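About Ornwood

Home
What we do
About us
Contact

Ornwood is a small software shop. We fix, tune and look after the graphics side of Windows programs — drivers, runtimes, the shader stuff that makes a game stutter for no clear reason. Started by Aitana Aranda and Benedikt Ostermann, still run by them.

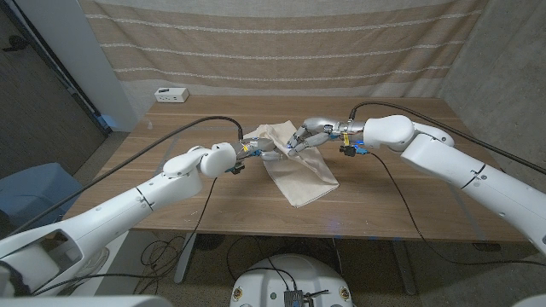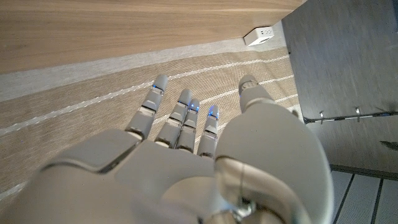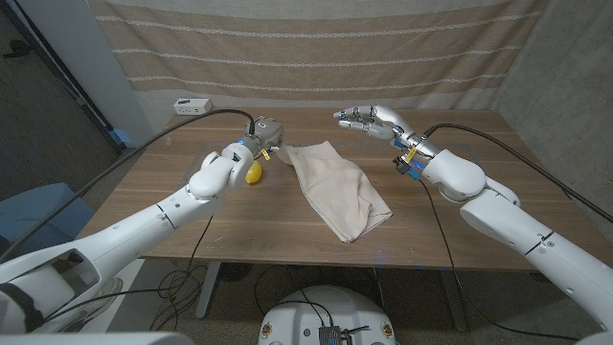
Do I need a new graphics card before you can help?

Most people don't. We check the driver version and the runtime files first, and a fair share of jobs end there. If the card really is too old for what you want to run, we'll tell you and you won't pay for the check.

How we got going

Benedikt was writing display code for a drafting program called Pravlow. Aitana was on the support desk, answering the same crash report all day. 118 tickets in one month, nearly all of them a missing library. She wrote a little checker over a weekend. It got passed around, other offices asked for it, and that was the company more or less.

The checker is called Jondstead now. Still free for home use. It looks at what's installed, what your program is asking for, and lists the gaps in plain words. Takes a minute or two on most machines, longer if the drive is slow.

Who's here

Aitana Aranda — support, billing, most of the phone calls.
Benedikt Ostermann — Jondstead, anything low level.
Vusumuzi Mahlangu — shader work and frame pacing. Colour problems too, if your monitor profile has gone funny.
Thabiso Fourie — testing. Keeps the old cards running.
Lwazi Ndlovu — the website and the help pages. Blame him for teh typos.

What we look after

520 business licences at last count, mostly architects, print shops and a couple of animation studios. Van Wyk was our first big customer and is still with us. Home users we don't count, you don't have to register.

We don't do laptop repairs, data recovery or phones. Sorry. We get asked alot.

Hours and support

Email is best. Send the Jondstead report with your first message, it saves a round of questions. Phones are on from 9 am to 4 pm, closed over lunch. Business customers on version 2 have the after-hours number on their licence page.

Office shuts for the first half of January. Email still gets read, just slower.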